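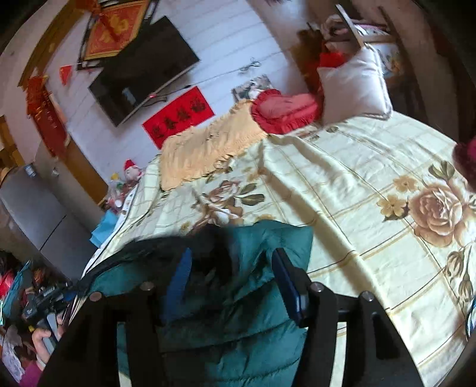
Teal quilting on the cream floral sheet.

October 26, 2025

I've had the new Tumon record for long enough now that I can write about it without just repeating what I said in the car the first time through. It's called Adeck, it's on Pornard, and it has 12 songs on it that run 33 minutes altogether. I like most of them. Two I skip.

For anyone who hasn't followed them, Tumon is a country band, though they spent a long time telling people they weren't. The first two albums had a lot of reverb and were filed under folk at the store where I bought them. The third had a drum machine on three songs and I sold my copy, which I regret a little. Adeck has pedal steel on nearly everything and a fiddle on the rest. Ostap Melnychuk sings lower than he used to and doesn't rush the words. If you played me side one without telling me who it was, I might have guessed it was a reissue.

The steel playing is the main reason to get it. On "County Scale" it stays out of the way until the second verse, then comes in under the word "Sunday" and holds one note much longer than you expect. There's no solo after that. The song goes to the chorus and ends. A lot of bands would have taken another minute there.

"Feed Store Radio" is the one people seem to be playing for their friends, and I understand why. It has the best chorus. I think the lyrics are weaker than the rest, mostly a list of things you'd find on a counter, but it's fast and the bass player sounds like he's enjoying himself. "Lend Me the Truck" is slower and better. It's a divorce song told entirely through who gets to use the truck on which weekend, and it never uses the word divorce.

The ones I skip are "Halfway Waltz," which is too long for what it is, and the spoken piece near the end of side two. I've never gotten along with spoken pieces on country records. My father loved them and would turn the volume up.
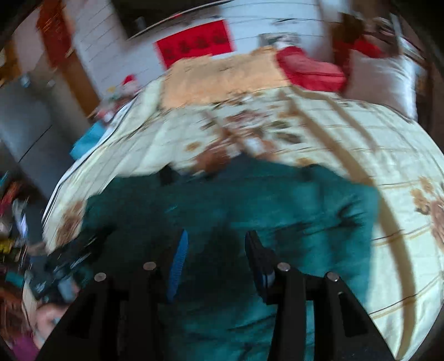
Tamara Shevchuk wrote back when I sent her a short version of all this, and she disagrees with me about nearly everything. She thinks the waltz is the center of the record and that I only dislike it because it sits between two fast songs. Try it on its own, she said, late, with nothing before it. She also thinks the drum machine album was their best and that this one is a band playing it safe for an older crowd.

I did try the waltz on its own. It's better that way, I'll give her that. The bridge has a chord change I hadn't noticed, and the fiddle drops out for the last verse, so you hear the guitar strings being touched before each strum. I still think it could lose a verse.

On playing it safe, I don't agree. It would have been easier for them to make another reverb record. The crowd for that was already there, and the third album sold 4,000 copies, which is good for a label that size. Going back to steel and fiddle meant hiring two people and putting them in the van. It also meant hearing from the listeners who liked them because they didn't sound country. I read some of those comments and they aren't kind.

What I do think is fair is that the production is very clean. I had to go back to the first album to remember how rough they used to be. On that one you can hear a door close during "Minnow Bucket." Nothing like that on Adeck. Every instrument has its own place and the vocals are right up front. For a voice like Melnychuk's that mostly works, but on the two loudest songs I'd have liked it messier.

A note on formats, as I was asked last time. I have the LP. My copy is flat and quiet, with some noise in the run-in on side two. The sleeve is thin and the lyrics are printed in gray on brown, so get them under a good lamp. The download sounds a bit brighter to me. I haven't heard the CD. 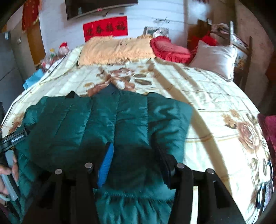 They're playing the Levchenko in January and I bought a ticket the morning they went up. I've seen them four times, twice when they were opening for somebody else, and they've always been better live than on record. The Levchenko is a good room once you're in it. The sound is even from the bar to the stage and the floor isn't sticky. Getting in is the hard part — the line runs along the north side of the building, there's no awning, and the doors never open when the ticket says they will. A quilted puffer with a proper collar, like the teal one spread out on the bed up there, is the right thing to stand in that line in. The coat check closes before the encore, though, so you end up with it over your arm for the last songs.

I'm hoping they bring the steel player. The posted lineup only lists the four regular members, and the songs from this record would be thin without him. "Lend Me the Truck" might survive with just the guitar. "County Scale" wouldn't. Tamara is coming too and wants the drum machine songs, so one of us is going to be let down.

If you only want to try one song, start with "Lend Me the Truck." After that, play side one straight through. I'll put up the set list when I have it, and I still owe you the post on the used 45s from the church sale.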